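Fakora Table Cell, Set-up and Care Guide
Section 7: Preparing the table and checking the gripper cable

Written by Saskia Wihongi, Justenville workshop. Checked by Lech Krawczyk. Last change: May 15, 2025.

7.1 What this section covers

This section explains how to prepare the table of the cell before a work session with the basket and the plate, and how to check the cable of the gripper. It does not explain the first mounting of the arm on its column. For this, please read Section 2.

You need a soft dry cloth, the key for the cable clamp and the box with the table objects. One person can do the work alone, but at the first set-up it is better to have a second person near the stop button.

CAUTION: Before you put your hands over the table, press the stop button and wait until the status lamp is red. The arm keeps its position when it is stopped, but the fingers of the gripper can still close if air remains in the line.

7.2 Laying the table

1. Lay the checkered cloth on the table so that its lines run parallel to the back wall. Smooth it with your flat hand from the middle to the outside. Small creases may remain. A fold that stands up must be removed, as the gripper can catch it when it goes low.

2. Put the basket on the left half of the table. The hinge of the lid must be toward the wall.

3. Open the lid fully and let it lean back. Do not press it down by force, the rattan at the hinge breaks easily.

4. Pull the fastening cord to the front and let it hang outside the basket. A cord that lies inside will be picked up together with the vegetables.

5. Press the green lining against the inner walls with two fingers.

6. Put the plate to the right of the basket and leave a free strip of cloth between them. Lay the banana, the mango and the small dark fruit on the plate. They should rest on it without rolling.

7. Place the foam cubes. The green one goes between the basket and the plate, near the plate. The yellow one goes at the front left. The lilac one and the salmon one go together at the lower right edge of the plate. They do not need to be straight.

The vegetables in the basket may change from one session to the next, and also during a session. The other objects keep their places. 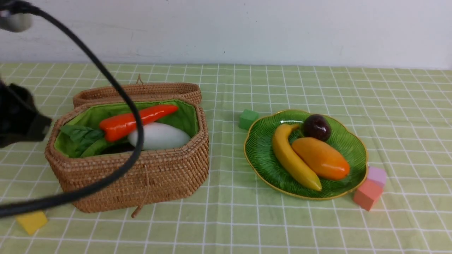
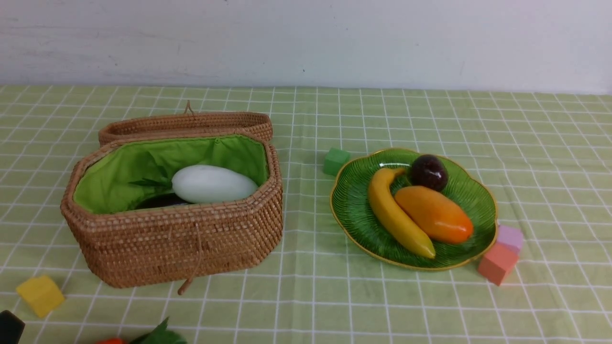
Note: The plate is ceramic and has a thin gold rim. Wipe it with the dry cloth only. Cleaning liquid leaves a shine on the glaze, and the head camera then sees light spots which it can take for an object.

7.3 Checking the gripper cable

The cable of the gripper is thick and does not bend willingly. It needs a free loop so that the wrist can turn to both sides. If the loop is too large, it hangs in the view of the head camera and can rub on the basket. If it is too small, it pulls on the connector.

1. With the cell stopped, look along the cable from the fitting to the gripper. The outer jacket must have no cuts and no flat places.

2. Hold the fitting with one hand and turn the ring with the other. It should not move. If it moves, tighten it by hand only.

3. Release the stop button, select Slow on the panel and send the arm to the position "Over basket".

4. Watch the loop during the full movement. It may come over the basket for a short time. It must not lift the basket or move it on the cloth.

5. If the cable pulls at the basket, stop the cell, open the clamp on the forearm and take the cable back some two centimeters. Close the clamp and repeat from step 3.

6. Send the arm to the position "Over plate" and watch again.

CAUTION: Never hold the cable away with your hand while the arm is moving. Also not in Slow.

7.4 Cable life

Replace the gripper cable after 1850 working hours, even when it looks good from outside. The counter is on the Service page of the panel. Order the cable from Sodwood as a complete set with the fitting. The older set from Cosgrove has a different ring and does not close fully on this arm.

After the replacement, set the counter to zero and do all steps of 7.3 again. Write the date and your name on the sheet inside the cabinet door.

7.5 If the arm misses an object

First check the cloth. When it has moved, the basket and the plate have usually moved with it, and you must lay them again as in 7.2. If the cloth is in its place, clean the lens of the head camera and start the short calibration from the panel. If the arm still misses after the second calibration, do not change the offsets by yourself. Save the log and send it to the workshop in Justenville.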